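Plavside dropped a blue thing, and other news
August 14, 2018

So the drive pulling went wrong again yesterday, and this time I've got to write it up properly because I keep telling people it's fixed. It isn't fixed!

Quick recap if you've missed the last few posts. Plavside is our PC stripping job, and the bit I look after is getting the blue drive carriers out of old Dell towers. It had been fine since January (well, fine-ish) and then on run 2659 the arm stopped dead halfway through a lift with a force fault. I cleared it, tried again, same fault. On the third go it let go of the carrier altogether and carried on as if it was still holding one - which is the part that bothers me, really.

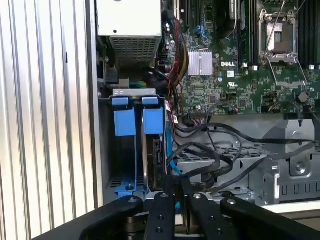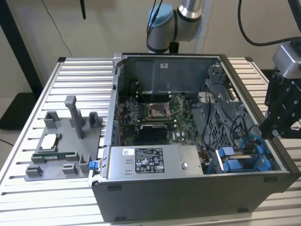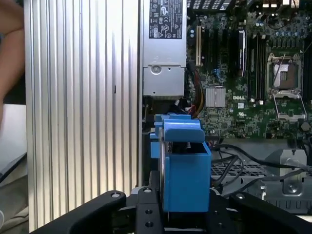
Arm, gripper and an open tower on the Plavside job.

My best guess is the force limit. I'd set it to 42 for the older cases and never put it back, so a slightly stiff latch looks just like a crash to it. The dropping is a separate problem. The grip check only looks once, right at the start, and I want it looking all the way up.

Until that's in, I've slowed everything down and I'm keeping a hand by the stop button. Next job is another 1000 cycles on the bench at Zurnley, and I'll post the log when I've got it.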